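Two Arms, One Laptop: a Talk with the Walgate Robotics Club

When I come in at 4 in the afternoon, Wing-yan Tam asks me to leave my bag by the door and to speak quietly, as one of the students is in the middle of a run. I wait. Wing-yan teaches technology at Walgate and she started the robotics club there, first as a lunch activity and later as a real project with marks.

"In the beginning we had only one arm, and it could pick up a pencil," she tells me. "The students got bored after two weeks. They asked why it cannot do something that their mother asks them to do."

So the club chose housework. The members made a small kitchen corner with a shelf and patterned walls, and they gave the arms a list of things to tidy. The task this term is the laptop, and it is harder than I believed. One arm alone can't manage it safely, so both must take hold and move together.

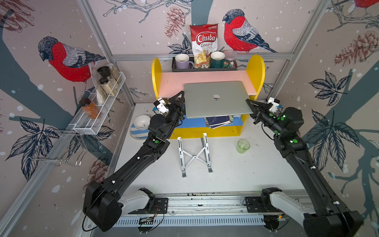
Both grippers on the laptop, with the folding stand underneath.

Pak-hei Tsang, who is in his last year, has done most of the driving. He guides the arms by hand controls, and the recordings are used afterwards to train the program. I ask him how many recordings the club has now.

"We have 1,225, but we only kept 530 for the training," he says. "In the others somebody was too fast, or one arm was pulling before the other was ready. I was a bit sad to throw them out. Some of them were mine."

He explains that a person doesn't think about two hands. When you lift a tray, your left hand knows already what your right hand is doing. For the arms this has to be learned from many tries, and he says the best drivers in the club are the patient ones. His own favourite is Hiu-tung Shih, who plays the piano and never hurries.

Hiu-tung herself doesn't want to talk much about the piano. She prefers to talk about the wrist cameras, which she looks after. "From the wrist everything is crooked," she says. "When the arm turns, the whole room turns also. At first I got dizzy from watching it, and I had to sit down." Her job is to go through the wrist recordings and write down in which moments the view is blocked.
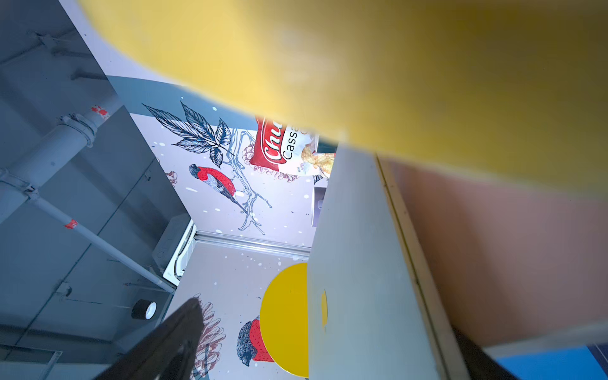

Ikechukwu Afolabi disagrees a little with this way of working. He would like to see fewer recordings and more time spent on each failed one, and he says that a student who can explain one mistake well has learned more than a student who drove the arms for a whole afternoon. Wing-yan has heard this before, and she smiles. She says they have agreed to try it his way in November.

The club will show the task at the school meet in Dindport, where each team gets 6 minutes and no second try. Last year they went with the pencil task and came third from the end. I ask Pak-hei if he is nervous.

"Yes, of course," he says. "At home in our club room I know the light. In Dindport I don't know the light. Maybe the program will look at the laptop and see something else."

What would he change if he could start over? He thinks for a long moment. He would write better notes, he says, with the name of the driver on each recording, and he would ask the younger members to drive earlier. Now there are 3 who know the controls well, and two of them finish school this year.

Wing-yan already has a plan for this. The younger ones will get the controls every second session, even if it costs the team some good recordings before Dindport. Hiu-tung has offered to sit beside them.

Before I go, I ask if I may try it too. Pak-hei gives me the controls and shows me how to close one gripper slowly. I close it much too quickly, and he writes something in his notebook.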